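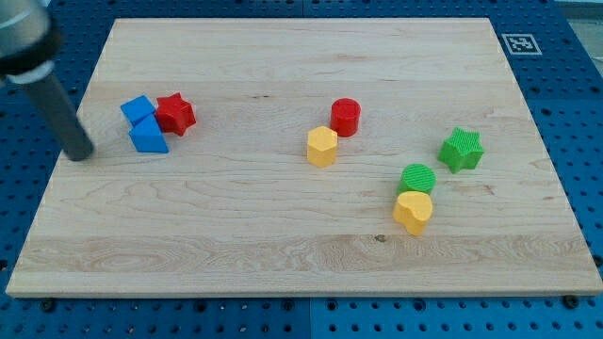
Ticket 1647: Language-conditioned push policy stalls on "separate" instructions
Project: Jarotance
Component: policy evaluation, tabletop pushing
Status: Resolved, one follow-up open
Owner: Þröstur Thygesen

We use cookies to remember your login and filter settings. Accept / Manage settings

Summary

The pushing policy trained with the Zosuten relabelling method handles "push A to B" instructions as expected but stalls on "separate A from B" when the two blocks start in contact. The arm moves to the pair, holds the tip just above the board and makes small corrections until the episode times out. No fault is raised by the controller.

Steps to reproduce

1. Load the eight-block layout. The left group has two blue blocks, a cube and a triangle, against each other with the red star touching them on the right. The yellow hexagon and red cylinder go near the middle. The green star, green cylinder and yellow heart go on the right.
2. Start the episode with the tip to the left of the blue pair.
3. Send "separate the red star from the blue blocks".
4. Wait for timeout at 90 seconds.

The same layout with "push the yellow hexagon to the green star" does not stall.

Log

Entry 1. Checked the marker pose first, as a shifted board frame has given us similar behaviour before. The marker beyond the back right corner of the board is detected on every frame of the failed run. Reprojection error is within 2 pixels. Calibration ruled out.

Entry 2. Replayed the recorded actions open loop with the blocks removed. The tip follows the commanded path. Joint limits are not reached. The arm is doing what it is told, so the fault is upstream of the controller.

Entry 3. Ran the older Ketilsson checkpoint on the same start state. It pushes the star clear but often drags the triangle with it. That checkpoint was trained on the original operator captions only, with no relabelling. This points at the training data and away from the network, which is the same in both.

Entry 4. Went through the relabelled set by instruction type. Zosuten takes a long recording, cuts it at random points and writes a caption from the change in block positions between start and end. The caption rule for "separate" needs the gap between block centres to grow by a fixed threshold. For blocks in contact, that threshold is smaller than the jitter in the position estimate. The rule therefore fires on segments in which no block was moved. Found 109 such segments in the training split.

Entry 5. Viewed a sample of those segments. In most of them the tip is held near a cluster while the operator decides what to do next. The policy has learnt that holding still near touching blocks is a valid way to separate them, which matches the stall.

Entry 6. Tried raising the threshold on its own. The false captions go away, but so do many real short pushes, and the success rate on "separate" drops for blocks that start apart. Rejected.

Entry 7. Added a second condition: the tip must pass within contact distance of one of the named blocks, and that block must move further than the jitter band measured on a static board. Threshold put back to the old value. Regenerated captions and retrained from the same seed.

Entry 8. Reran the steps above. The policy now goes round the blue pair and pushes the star away along the board. No stalls in the evaluation batch. Results on "push A to B" are unchanged within run-to-run spread.

Cause

Caption rule in the relabelling step accepted position noise as block motion when blocks started in contact.

Fix

Contact and motion check added to the "separate" rule. Jitter band is now read from the calibration file, so each site must record its own static sequence before relabelling. The Pernby site has not done this and should stay on the old captions until it has.

Open item

The "group together" rule uses the same distance test in reverse and may have the same weakness. No stalls reported so far. Audit to be done before the September data release. Assigned to Thygesen.

Related tickets

Tip height drifts during long episodes
Triangle orientation flips between frames
Caption generator ignores the heart block in "nearest" queries
Pernby: static sequence not recorded

Last updated: 16 April 2024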